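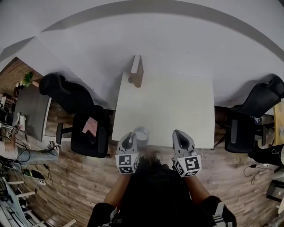 I have been buying records since I was tall enough to reach the counter, and I still think the gap between hearing one new song and hearing the whole album should be short. Three weeks, maybe four. Long enough to learn the words in the car and to start arguing with your friends about the bridge, but short enough that you haven't gotten sick of it by the time the other songs turn up. Lately it has stretched into something I hardly recognize. A band I love, Vornetti, put out a first song back in the winter, then another, then another, and by the time the album arrived in July I had already heard 7 of its songs. I played it on a Sunday, and I felt like a guest who had eaten too much bread before supper.

Now, I want to be fair, because I know why it's done. A song that comes out alone gets its own little moment. It lands on the playlists, it gets its own write-up, and the band has something to talk about between tours. If you drop eleven songs on one morning, ten of them may never get a proper listen, and it must be a terrible feeling to work for two years on something and watch people skip through it over breakfast. I do understand that. I have friends who play in bands (none of them famous, all of them tired) and they tell me that a quiet month online can feel like falling down a well.

But an album is a funny thing, and I think we are forgetting how to treat it. The order matters! The fourth song is sad because the third one was so silly, and the long slow one near the end works because you have been waiting for somebody to slow down. When I've already lived with most of the songs for half a year, each in its own little box with its own little cover, I can't put them back in line. My ear jumps ahead. I hear the first notes of something I played all spring and I'm thinking about spring, when I ought to be thinking about the song that just ended.

Compare that with Holovko, who released one song from their second record and then went completely silent for three weeks. I ordered the record from Virance, the little label that puts out their things, in a pressing of 590 copies, and mine was number 116, written in pencil inside the sleeve. I knew one song. Everything else was a surprise, including a waltz, of all things, on the second side. I played it twice through that night and the dishes stayed where they were. A month later I drove out to see them in Traltville, in an old hall that holds almost 700 people, and when they started the waltz the whole room made the same happy noise, the kind you make when you see a cousin come through the door. We'd all found that song in the same place, at the same point on the same side of the record, and I believe you could hear it.

I'm not asking anybody to go back to how it was when I was young. Back then I bought plenty of albums on the strength of one good song and got ten bad ones for my trouble, and my allowance never recovered. Being able to hear a thing before you pay for it is a kindness, and I use it all the time. I only wish more bands would stop at two songs, or three if they really can't help themselves, and keep the odd one back, the one that doesn't sound like the others and makes no sense on a playlist.

There's another Vornetti record coming, I hear, and the first song is out already. I've listened to it once and liked it very much. When the second one comes I'm going to try to leave it alone, and the third too, though I know perfectly well that my daughter will play them in the kitchen.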